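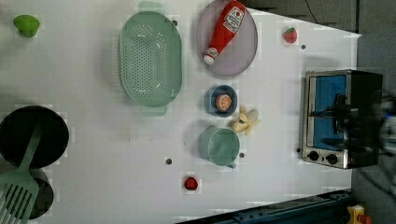

*Gripper over the toaster oven, ketchup on its plate.*

Every August the Fletlow workshop draws up its equipment budget, and every August the spreadsheet has one enormous row at the top, marked "arm". We discuss that row for weeks. We compare Drasteck with Mustonen, reach and payload and warranty, and somebody makes a chart. Everything else goes into a row called "sundries", which gets 2 per cent and no chart.

I have come to believe the sundries row is where the money should be argued over. The arm arrives in a crate with a manual and a telephone number. The kitchen it is supposed to work in arrives in dribs and drabs, on expenses, from whichever toy shop was open.

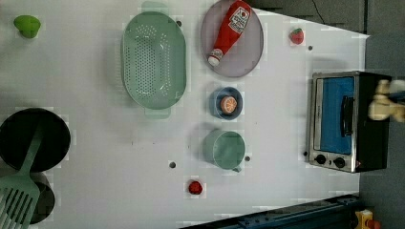 *Table set: colander, pans, plate and oven.*

Last year's claims included £40 for toy food and £619 for cables, brackets and something the invoice called "adaptor, misc". Drallden, who supplied the adaptor, could not tell me what it adapted. I signed for it anyway, and it is now load-bearing.

My objection is to the planning, because I'd happily have paid twice that for the fruit. If the toy strawberry goes missing, the work on strawberries stops, and a very expensive machine spends the afternoon as sculpture. There was no spare strawberry in the budget. There were two spare power supplies.

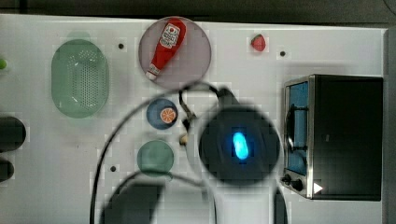

## Buy the cable first

Procurement forms have a box for "primary asset" and none for the stuff that trails off it. So the cable is bought last, in the wrong length, and fixed down by whoever is standing nearest.
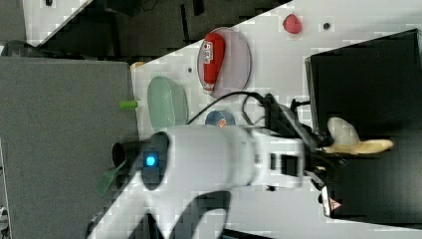 A sensible budget would start at the tabletop and work outwards. Price the objects, then their replacements, then the hours of the person who puts them all back where they were. Only then ring the people with the brochures. Look at a gripper with its fingers round a half-peeled banana, black cable draped along the arm, and ask which of those three had a line of its own. I would give the banana one, and the cable another, and take both out of the chart-making.

My proposal for next year is £100 a month, ring-fenced, for things that can roll off a table. It has been noted under sundries.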